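Household and shop-floor chore automation

Chore automation is the use of machines to carry out everyday physical jobs such as clearing tables, folding washing, loading shelves, sorting parts and wiping down surfaces. It sits somewhere between factory robotics, which is decades old and very good at repeating one movement, and the home appliance, which does a single job inside its own box. The field has moved quickly in recent years and is a wonderful one to follow, although a machine that can be let loose in an ordinary kitchen and trusted to get on with things is still some way off.

Background

The earliest successes came from changing the chore to suit the machine. A dishwasher does not hold a plate and scrub it as a person would; it sprays everything at once and lets hot water do the work. Washing machines, bread makers and robot vacuum cleaners all follow the same pattern. What they leave behind is the handling: carrying the plates over, scraping them, stacking them, and putting them away afterwards.

Handling is hard because homes are untidy and objects vary so much. A cup may be full, empty, chipped, upside down or stuck to a saucer. People deal with all of this without thinking, using touch as much as sight. Early robot arms had very little sense of touch and relied on every object being in a known place.

Present abilities

Picking up a rigid object from a clear surface is now well within reach, and good systems manage it with objects they have not met before. Placing the object again is harder, particularly in a narrow gap or on top of something else. Cloth is harder still, though towel folding has come on enormously – a job that once took many minutes per towel can now be done at something close to a patient human pace.

Liquids remain a favourite test. Pouring calls for a steady wrist, a sense of how full the second vessel is, and the good judgement to stop in time. Drinking cups are awkward in their own way, being light, easily tipped and, in the case of thin plastic ones, easily squashed.

The Ostville trials

One of the more thorough comparisons of chore machines was run at Ostville by a small group under Hazem Hegazy and Sơn Phí. They chose 16 chores, nine from the home and the rest from the shop floor, and made 1,135 attempts in all. Each was marked as finished, partly finished or abandoned, and a person stepping in to help counted as abandoned.

The shop-floor chores came out ahead, as the group had expected. Bins stay where they are put, the lighting is constant and the same parts come round again and again. Of the household chores, clearing cups and plates did best and making a bed did worst. Phí's notes on the trials are a pleasure to read, with long passages on how a fitted sheet behaves when only one corner has been caught.

Taha El Ouafi later repeated the cup and plate chores at Ukbridge with a different table and different crockery. His scores were lower, and he put most of the drop down to glossy glazes and a darker tabletop. The two groups now share a list of objects.

One arm or two

A single arm is cheaper, simpler to program and less likely to bump into itself. Two arms can steady a jar while the lid is turned, hold a bag open, or pass an object across when it lies out of reach on one side. They can also work on separate objects at the same time, which sounds like an easy gain but needs careful timing wherever their paths cross. 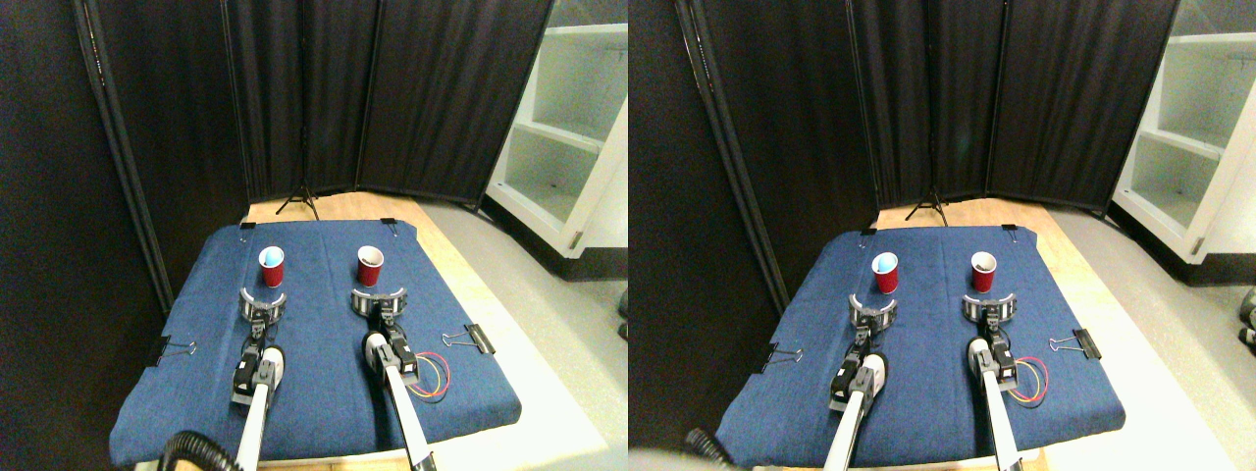 Rogelio Fajardo, who designed the two-arm tests used at Ukbridge, argues that the second arm earns its keep chiefly by holding things still. His Stovum test set includes 304 short tasks, many of them needing one hand to brace while the other works. Machines that do splendidly on lifting and placing often struggle here, and the gap has been closing at a very encouraging rate.

Cost and upkeep

Light arms built from simple motors and tubing have brought the price of experiments down a great deal. They are less precise than factory arms and cannot lift much, but plenty of chores need neither quality. Upkeep is the less glamorous side. Dwight Dhillon's survey of workshops in the Haque district found that worn finger pads and loose cables stopped work more often than software faults did.

Outlook

Shop floors are likely to see the benefit first, in packing, sorting and restocking. In the home, the nearest candidates are clearing a table and tidying a worktop, with cooking and bed-making a good deal further away. Fajardo and El Ouafi are preparing a longer trial in lived-in kitchens, with the crockery left wherever the household happens to leave it.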